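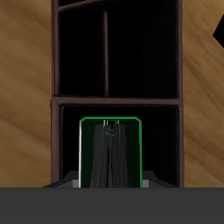
Simulator render, shelving cell, one green-bordered box in the lower compartment.

Home Forums Procurement and Planning Members Search Log in

Thread: Budget split between simulation and hardware, shelf picking cell

Y_Trujillo
I am preparing the equipment request for our returns storeroom and would appreciate the views of members who have gone through a similar exercise. The request is due in April. The render attached to this post comes from the simulator our group has been using to plan the work. The task under study is the removal of upright boxed goods from a two-level shelving unit.

My question concerns the order of spending. The Garow office has quoted us for one arm, one gripper and a mounting frame as a single package. Lornlow has offered the simulator license separately, at 54 dollars per seat per month. My director would prefer to purchase the arm first and continue the simulation work afterward. I hold the opposite view. I would ask for two further quarters of simulation before any purchase order is signed.

Yolotzin Trujillo
Storeroom Planning

ventura_ops
I must respectfully side with your director. Our site at Ventura spent most of a year on simulation, and the budget line for the arm was withdrawn while we were doing so. Funds that are not committed are considered available to others. Buy the arm, place it in a corner, and simulate in parallel.

Berenice Cárdenas
I would advise against that course. The render itself raises a planning matter that should be settled before any hardware is ordered. The inside of the unit is almost entirely black. If the real storeroom is lit in the same manner, the camera will have very little to work with apart from the edges of the boards and the border of the box. Is there a lighting line in your request?

Y_Trujillo
There is none at present. I had assumed the existing ceiling fixtures would be adequate.

Berenice Cárdenas
Please reconsider that assumption. We allowed 500 dollars per bay for strip lighting at our facility, including the electrician, and it was the least contested item in the whole request. It is much harder to add later, when it must be explained as an omission.

tmk413
A dim render does not prove a dim storeroom. The lights in a simulator are whatever the person who built the scene chose. I would not put money into a request on the strength of it. Take a light meter to the shelves first.

Berenice Cárdenas
I accept the point about the meter. I do not accept that the line should be left out in the meantime. A provisional amount can be released if the readings are good.

ventura_ops
On the gripper, I would question the bundled package. Look at how much of the view is taken up by the gray surface across the bottom. If that is the gripper or part of the arm, then it hides the lower end of the box, and that is where I would want to see. Before accepting the Garow gripper, ask for its outside dimensions and compare them with the width of your lower compartment. Our own unit was rejected by the receiving inspector on exactly this ground, and the restocking charge was 1000 dollars.

Y_Trujillo
That is most useful. The quotation gives payload and reach only. I will write to them this afternoon and request a dimensioned drawing. May I ask whether you replaced the gripper or the shelving?

ventura_ops
The gripper. Changing the shelving would have required a new fire inspection, and the building office was not receptive. We moved to a narrower model from Bunen and kept the arm as it was.

tmk413
There is also the matter of the divider in the upper compartment. The narrower section on the left may need a different approach from the wider one. I would ask the vendor to quote for the lower level only, with the upper level as a priced option. You would then have a smaller figure to defend, and the option remains on paper.

ventura_ops
I disagree. Our purchasing department treats an option as a separate request once the original order closes. State the full need at the outset.

Y_Trujillo
Our rules permit an option to be taken up within the same fiscal year, so tmk413's suggestion may be workable here. I will confirm this with purchasing.

The draft will now be revised as follows. The arm remains in the request, with payment conditional on the gripper drawing. Lighting is entered as a provisional line. The simulator seats are moved to the operating budget, where they do not compete with the equipment. My director and I have still not agreed on the order of spending, and I expect that discussion to continue.

Berenice Cárdenas
Please check whether the simulator seats renew automatically. Ours did, and the charge fell in the wrong fiscal year.

Y_Trujillo
They do renew automatically. I have asked Lornlow to amend the terms.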